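Mullholm House – furnishings and fitout grant
Progress report no. 2
December 23, 2020

Where we're at – on track, mostly. Apologies for the short format, office shuts tomorrow and I wanted this in before the break.

Done since last report
Old blinds out of the front rooms. All 23 windows measured (twice, the first lot of measurements had the sill heights wrong). Tracks up on the ground floor. Walls patched where the old brackets came out, one coat of paint, second coat to come.

Curtains
Went with the sheers from Trunitz in the end, off-white, the open slubby weave. Residents had asked for daylight without feeling looked at from the street and the colour goes with the walls we already have. Cabrera quoted for a heavier cloth but delivery was well into the new year and it would of made the lounge dark. Their sample is still here if you want to see it.

Ground floor sheers are hung. Upstairs still to do – the fabric is here, in the store room, waiting on hemming.

Money
$485 over on tracks. The bay needed a curved one and that wasn't in the original quote. Covered it from the paint line, where we came in under. No change to the total. Spent 66 per cent of the grant so far, receipts in the attached folder.

Problems
Tudano sent the wrong gliders, too wide for the track. Replacements recieved last week, wrong ones gone back, credit note still to come. Hems on two of the lounge drops are uneven and will be redone with the upstairs lot.

Next
Hemming, then upstairs tracks and curtains. Second coat in the hall. Tie-backs – not decided, residents are split on whether they want them at all. Would like to move the leftover paint money to a blackout lining for the two bedrooms facing east, please let us know if that needs a variation form or if an email will do.

Final report due to you end of February, should be fine.

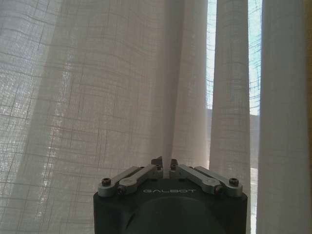
Off-white sheer with daylight behind it.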